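Belach Gig Listings – data card

Version 3, last changed 10 August 2020
Maintainer: Colleen Hiebert
Licence: free to reuse with credit, see the licence file

What is in it

A table of live music listings for heavy and loud bands, taken from printed flyers, venue calendars and the back pages of the Utstead fanzine. Each row is one band on one bill. A night with four bands therefore takes up four rows, which share a value in the bill_id column. There are 791 bills from 33 venues. Battle of the bands heats are included if the running order was published before the night.

Files

listings.csv – the main table
venues.csv – one row per venue, with town and capacity where known
aliases.csv – band names that changed, with the old and new spelling
notes.txt – corrections received and what was done about them

All files are UTF-8 with comma separators. Umlauts in band names are kept as printed, including the ones that make no sense. Do not strip them before joining on aliases.csv or a number of bands will be merged by mistake.

Columns in listings.csv

bill_id – whole number, stable between versions
band – name as printed on the flyer
slot – position on the bill, 1 is the opener
venue_id – key into venues.csv
month – year and month only
genre_tag – as printed, blank if none was given
source – flyer, calendar or zine
door_price – in pounds, blank if unknown, 0 if the flyer says free

The day of the gig is left out on purpose. Flyers and calendars disagreed too often, and in most cases we had no third source to settle it.

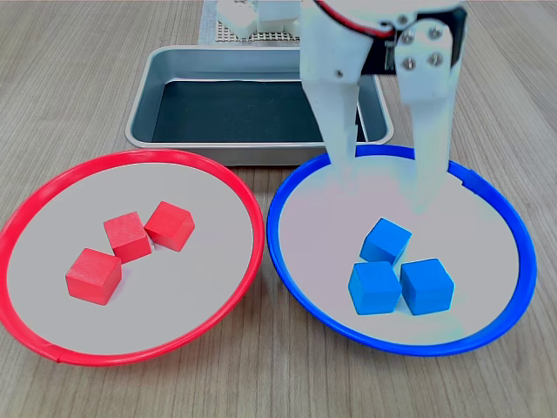
2 min read

Genre tags

No attempt has been made to tidy the tags. "Doom", "doom metal" and "doom/sludge" are three separate values. Anyone who needs a shorter list should build their own mapping and keep it outside the main table. The Krawczyk mapping shipped with version 2 has been withdrawn, as it put most of the crust punk bands under thrash.

Known problems

Slot order is unreliable for all-dayers. Some flyers list bands by size of logo, and the reading order was then a judgement made by whoever typed the row.

Two venues in Belach traded under the same name at different addresses. They have separate venue_id values, but early rows from the zine source may point to the wrong one.

Late cancellations are not recorded. A row means that a band was advertised. It does not show that the band played.

Door prices from calendars usually leave out booking fees. Prices from flyers vary.

Changes since version 2

June listings from the Bisura rehearsal rooms added.
Duplicate bills removed where flyer and calendar matched on venue, month and headliner.
The column "town" moved from listings.csv to venues.csv. Scripts that read it from the old place will fail.

Corrections

Send the bill_id, the column and the value you think is right, with a scan of the flyer if you have one. Changes without a source go into notes.txt and stay there until a second person confirms them. New venues need a street address before they are given an ID.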